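How to Show a Kitchen Robot to Visitors
Search this site Go

I am writing these steps after our open day at Brumar on Wednesday, April 17, 2024. Ildikó Gál did the talking and I had the stop button.

1. Begin at the dishwasher. Pull the lower rack out partly and let the robot hold one cup above it.

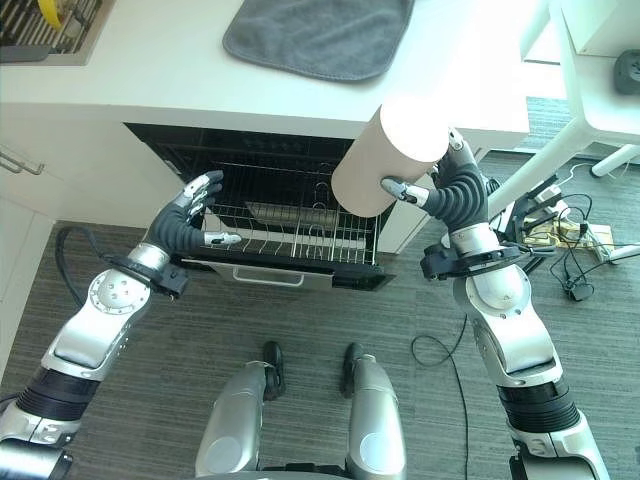 2. Go to the sink. A light lid is good for the first grip, and visitors can see well both hands.

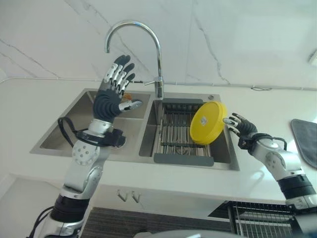
Keep three people at most near the counter. The others can wait for their turn.

3. Explain the fingers before you explain the software. Children ask first about the thumb. 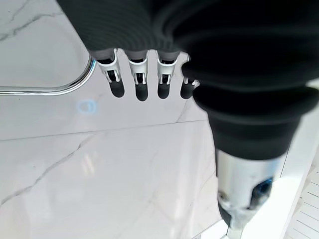
4. Finish with open hands over the floor, and stop the arms.
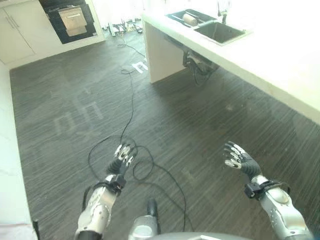 Now take the questions. We will repeat the visit in October.

Floarea Roman

3 comments 71 shares
Contact | © Brumar | Back to top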